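Notes on the Breakfast Table

The question of how a shared breakfast table should be arranged has occupied this blog since April, when the kitchen at Bornside was reopened to residents. The following remarks set out the arrangement now in use.

The toaster is placed toward the back of the table, on the left, with what looks like a rice cooker in front of it. Both appliances are white, and they remain out through the morning. Toast is served directly from the slots. Sausages are set out on a plain round plate near the back center, two to a plate, and replenished upon request.

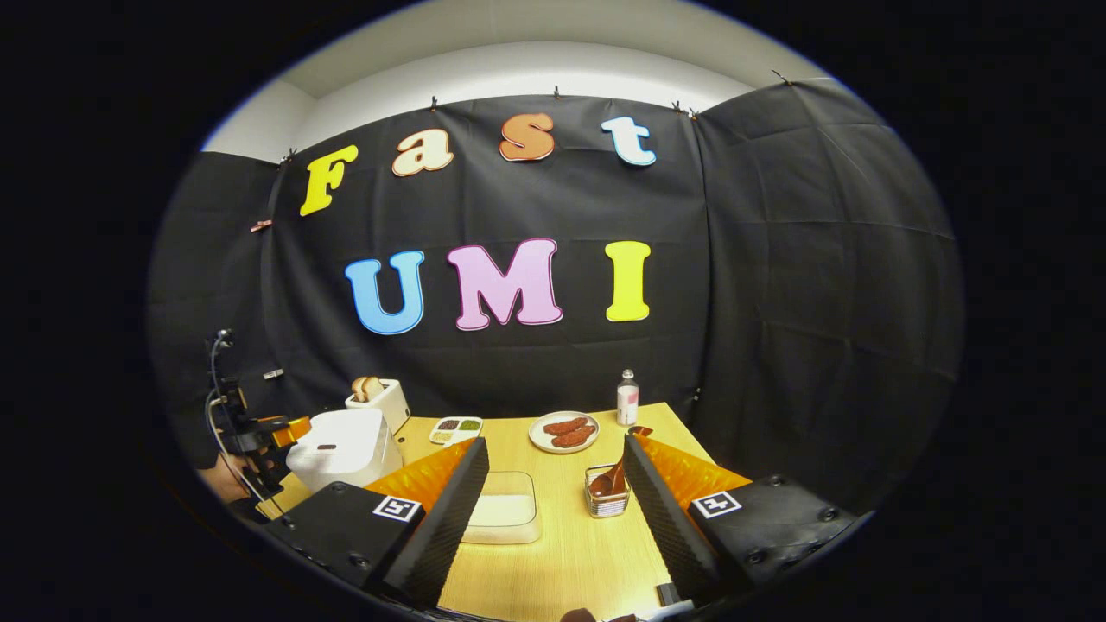

Condiments were formerly offered in full-size jars, a practice inherited from the Putside house. A jar of 500 grams was seldom finished before it had to be discarded. A small compartment tray has replaced the jars and is refilled each morning before 7. The cost of condiments has fallen from 75 dollars a month to 20.

Utensils are kept upright in a wire basket — a change that was resisted at first and is now generally accepted. Residents are asked to return them to the basket after washing.

The matter of the second table, ordered from Malik, remains open. Delivery has been postponed twice, and a deposit of 200 dollars is still outstanding.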